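How to pick up a puffy jacket with a handheld gripper kit (and whether I'd buy one)
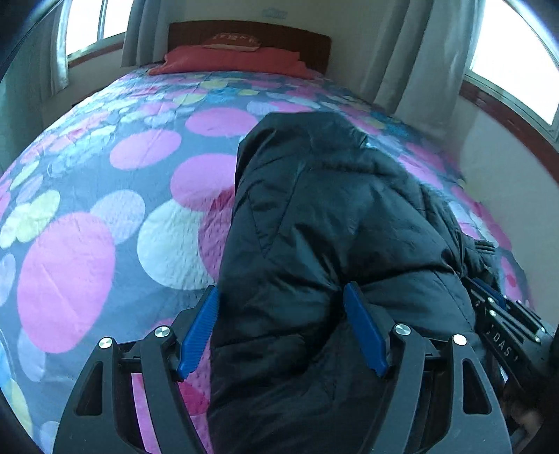

Black quilted jacket in the grip, both blue fingers pressed into its sides.

I've been working through laundry with a handheld gripper for most of June, and the thing people keep writing in to ask about is coats. Socks are easy, tea towels are fine once you get the hang of them, but a puffy jacket is slippery and full of air, and it wants to go everywhere except where you're taking it. So this page is about coats. I'll put my thoughts on the kit itself at the end, for anyone deciding whether to spend the money.

I'm doing all of this for a small outfit called Pomer, who take recordings of household jobs and use them to teach robot arms to do the same. They lend you the kit through a hire firm, Lekota, and you can also buy it outright if you want to do your own projects. You hold the grip, squeeze to close the fingers, and the camera records what the gripper sees. That's the whole idea, and you really don't need to be technical!

Before you start

Clear the bed. I mean properly clear the part you're going to use, because a jacket will happily drag a book or a phone charger along with it. You can leave the pillows at the head end as long as you aren't working up there. A patterned bedspread is no trouble at all, and I rather like having one — it's much easier to see where a dark coat stops and the bed begins.

Open the curtains if it's daytime. I do my coats in the morning, usually before 11, and I leave the lamp off.

Do the jacket's zip up halfway and empty the pockets. I once spent ages wondering why one side kept sagging and found a set of keys in there (mine, missing since the weekend).

Picking it up

1. Bunch the jacket loosely with your free hand so there's a bit of height to it. Flat on the bed, it's nearly impossible to get hold of.

2. Bring the gripper in low with the fingers wide open, one each side of the mound. Go slower than feels natural.

3. Squeeze gently until the pads touch fabric, then stop for a moment. Puffy coats squash down a long way before there's anything solid between the fingers, and if you rush this bit you'll come away with a pinch of outer shell and nothing else.

4. Squeeze the rest of the way and lift a hand's width. If it slides, put it down and start again from step 1. Don't chase it about with the fingers half shut, as the recording will be useless and you'll get cross.

5. Carry it to wherever it's going, lower it until it's resting on something, and only then open up.

Watch out for straps and buckles. They poke out of the folds and hang lower than you think, and they'll catch on the edge of a basket every time. I tuck mine in first, though Ida Bauerfeind at Lekota tells me they're happy to have a few goes with the strap loose as well, so do some of each.

Aim for the body of the coat. The collar or hood looks like a handy place to grab, but it flops over and the weight all swings to one side.

So, is the kit any good?

Mostly, yes. The ridges on the finger pads do a very decent job on shiny nylon, which I didn't expect, and the linkage feels solid after 112 coat recordings. The curved arms with the slots cut in them look a bit fierce, but I haven't trapped anything yet.

What I don't love is the weight. After 50 lifts or so my wrist has had enough, and I've started swapping hands halfway through. The instructions are thin too: 4 pages, and one of those is about returning the box. I'd have liked something on clothing, which is partly why I'm writing this.

If you only fancy trying it, hire first. Lekota will post one out and take it back at the end of the month, and they were quick to reply when I had a question about charging. If you're buying, ask whether spare finger pads are included, as mine weren't and I had to order them separately.

Next up is fitted sheets, and I'm dreading it. If you've managed one with any gripper at all, do leave a comment and tell me which corner you started with.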